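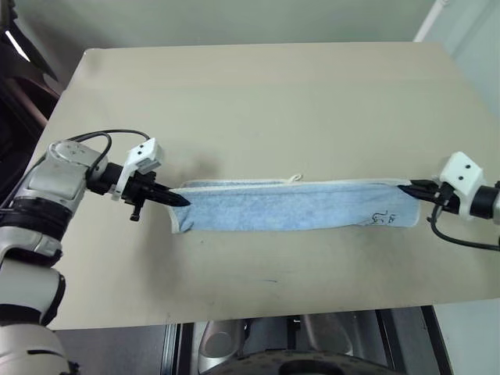 Marking and retiring test towels on a two-arm folding bench: what is accepted practice?

Posted in Robotics > Methods and Recordkeeping

Setareh Safavi

We run a two-arm bench that folds terry towels, and I have been asked to write the rules for how the towels are handled between sessions. At the moment there are none. Each operator picks a towel from the bin, runs it until the shift is over and puts it back. Some towels have a handwritten mark in black ink and some don't. Some are stained. The log records the task, the operator and the outcome, but not the towel.

We have 2590 logged folds from the spring. When I tried to compare two gripper force settings, I could not separate the setting from the fabric, and 671 of the entries can't be tied to any particular towel at all.

What I need to settle:

Should every towel carry an ID, and if so, where on the fabric? A mark near a corner is easy to write but ends up close to the fingers once the towel is a narrow strip.

Should stained towels be pulled, or kept for variety?

Is there a standard I can cite? I looked through the industrial robot safety standards and found nothing on test articles, which I suppose is fair.

Should hanging loops be cut off? Ours have a small white one on the long edge.

Drosero

Just use new towels. They're cheap. We buy a pack, use them for a week and they go to the workshop as rags. Never had a problem with IDs because we don't have any.

I'd cut the loops too.

Sabina Machala

I would not follow the advice to use new towels all the time. Terry changes a great deal in its first few washes. It sheds, the pile opens up and the hem pulls in a little, so a bench that only sees new towels is measuring a narrow and unusual condition. Wash every towel three times before it goes into service and log the date it enters.

I don't know of a published standard for this. Write an internal procedure, give it a revision number, and cite that. Ours at Kongkaew is two pages. The parts that apply to you:

Identification. Every towel gets an ID. Write it in laundry marker, block characters at least 15 mm high. Scribbled marks become unreadable after washing and two people will read them two ways. If a mark cannot be read by someone who did not write it, the towel is out of use until it is marked again.

Position of the mark. Ink on the face of the towel is a visual feature. If you have cameras at the wrists, a mark beside the grasp point will be in view at the moment of closing, and a learned policy may pick up on it. We write on the back of the sewn-in care label. If your towels have no label, mark the same place on every towel, away from the corners, and state the place in the procedure.

Stains. Keep them, but record them. We use three grades: clean, spotted, and stained over more than a palm's width. Photograph both sides at each regrade. Faint stains have never changed a result for us -- stiff ones have, so anything you can feel with a fingertip is retired.

Loops. Leave them on. A loop is part of the object and it will be there on any towel outside the lab. It can catch a finger during a regrasp, and you want that in the failure log under its own code. If you do cut them, cut all of them and say so in the write-up.

Bench surface. Wipe it before each session and note new scuffs. Streaks on a light tabletop can upset edge detection on a pale towel.

Retirement. We retire at 31 washes or at the first loose hem thread longer than a finger pad, whichever comes first. The number came from our own towels, so set yours from your own failures.

For the 671 entries with no towel ID, do not try to rebuild the IDs from memory. Flag them as unidentified, leave them in the archive and keep them out of the force comparison.

Setareh Safavi

Thank you, I will draft it along these lines. Our towels have no care label, so the mark goes at the middle of the short hem, on the reverse. One follow-up: do you log a wash if the towel was rinsed but not spun?

Sabina Machala

Yes. If it got wet through, it counts.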